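Round table for a small dining nook – what size, and pedestal or four legs?
Posted in Home & Furniture, 10/21/23

We moved into an older house in Plornstead and the dining nook is an odd shape, close to square with a window on one wall and the door to the kitchen on the other. There are two of us most nights, four when my parents visit. The rectangular table from the apartment blocks the kitchen door, so I want to go round and white.

I've been looking at one called the Pendisard. The store has it in 36 inch and 48 inch tops, both on a center pedestal. My husband thinks a pedestal will wobble and wants four legs. The 48 is $283 more than the 36 and I don't want to spend it if the bigger one won't fit anyway. The nook is 9 feet by 8 feet 6 inches. Also, does a white top stain badly? We drink a lot of tea.

Begoñe Aranda

Measure from the table edge to the wall, with the chairs in mind. You want 36 inches to pull a chair out and sit down, and you can get by with 30 on a side where people don't need to walk behind. Your short direction is 102 inches. Take off 48 and you have 54 left, or 27 on each side if the table is centered. That's tight. With the 36 inch top you get 33 on each side, and that works.

The catch is that four adults at a 36 inch round is close quarters. Plates and glasses fit, serving dishes don't. Ask if the store can order a 42. Plenty of makers have one and don't put it on the floor. It leaves you 30 on each side.

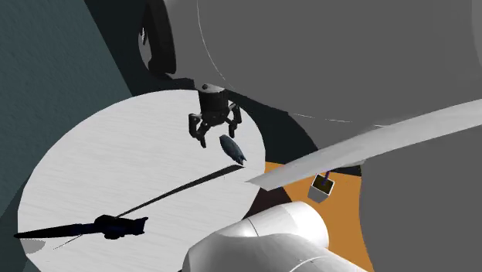
On the base, I'd go with the pedestal at this size. Four legs on a small round table end up right where somebody's knees want to be. Wobble mostly comes from a base that is too narrow for the top, or from bolts that were never tightened again after the first month. Push down on the edge of the floor model with your palm. If the far side lifts, don't buy it. Old houses also have uneven floors, so look for adjustable feet – felt pads only hide a small gap.

Tea depends on the finish. A sealed top wipes off fine if you get to it the same day. For a ring that has set, use baking soda and water on a soft cloth, rub lightly, and rinse. Try it on the underside first.

Briggs

Cut a circle out of cardboard or an old sheet and leave it on the floor for a weekend. Walk past it with laundry. I did that before ordering and went down a size.

Rurner

We have had a white 42 inch round for 18 months, pedestal, no wobble. Tea is OK. Turmeric is not, it left a yellow spot and I keep a bowl over it. Also check your door swing. Ours opens into the room and I had to shift everything over 2 inches toward the window.

tallgrass_ed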